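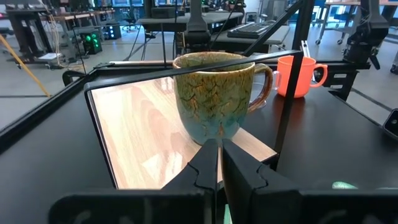

Bolari tabletop kit

The Bolari is a two-arm tabletop robot kit sold by Grillwood, and I've been keeping this entry up to date for the wiki after using one for most of a season. It ships as a black frame, a pair of arms with two-finger grippers, a wrist camera for each arm and a box of cables that I still haven't sorted out!

Setup and use

Plan on an afternoon for the frame - mine took longer, but I put one rail on backwards. Mugs are my usual test. A glazed one with a handle on a wood-grain cutting board makes a good first job, and a bright orange one farther back gives you something to reach for next. The fingers have a stepped inner edge, and I line them up low, near the base of the mug, before I close them.

Versions and price

Grillwood sells the plain kit for $715 (grippers included), and the Yorath add-on, with softer finger pads, is another $95. Orders go out from the Landham warehouse, and mine took 13 days. The software was last updated on 18 Dec 2024, and it fixed the slow camera start that bugged me all fall.

See also: Yorath finger pads, Wrist cameras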